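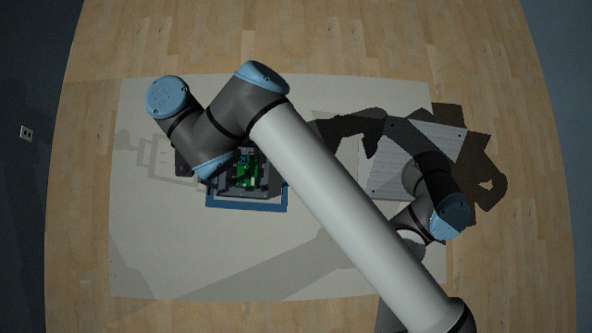

Sunday, April 30, 2023

If you've been putting off choosing a gripper because you don't fancy buying three of them to find out which one works, try them in simulation first! I spent most of February doing this for the board-handling job at Curnorcombe and it saved me a lot of money (and at least one very sulky phone call to a supplier). What follows is how I set it up, warts and all.

## What you need

- a model of your arm with all the joint limits filled in properly
- a model of each gripper you want to try
- the part, plus whatever holds it
- a spreadsheet, or a notebook if you're like me

I used Zolbridge to run everything, but any simulator with decent contact physics will do.

## 1. Build the bench

Start with the floor, a mat, the holder and the board. I kept the default parquet floor and I've grown rather fond of it. Put the holder on the mat, well within the arm's reach, and drop the circuit board into it. Mine sits inside raised walls, so the fingers have to come down from above, and that one detail ended up deciding nearly everything.

Leave the shadows switched on if you're going to test a camera later. The arm throws a great big one right across the mat, and with a single light overhead my board finder got thoroughly confused until I moved things about a bit.

## 2. Check the reach before you fit anything

Bring the bare wrist down close to the corner of the board and stop. Look at the elbow. Is it somewhere sensible, or is it folded up like a deckchair? Do this for all the corners. I skipped it the first time round and lost a whole evening blaming a perfectly good gripper for an arm that was simply standing in the wrong place.

## 3. Fit the first gripper

I tried two. Ila is a narrow two-finger thing, and Conceição is a single suction cup on a spring (Ivone Fontes named them both, don't ask me why). Fit one, then set these before you run anything:

1. the tool length, measured from the wrist to the tip
2. the weight, including cables
3. the closing force, starting low

Get the tool length wrong and you'll drive straight through the board - I did, twice.

## 4. Run the same pick over and over

Shift the board a tiny amount between goes and give it a small twist as well. I did 3,000 picks with each gripper, overnight, and logged every miss with the reason next to it. Ila missed 698 times, mostly by catching a finger on the holder wall. Conceição missed 15, all of them from the cup landing on top of a component.

## 5. Be suspicious

Suction always looks lovely in simulation! Real cups leak and real boards bend, so I made the seal weaker and ran the lot again. It was still well ahead, but the gap had closed quite a bit. Do the same with friction for your fingers - drop it by a third and see what falls out.

I'm going with the cup for now. Ivone wants another go with thinner fingertips on Ila, and if she gets the drawings to me I'll run those through the same set of picks and add the numbers at the bottom of this page.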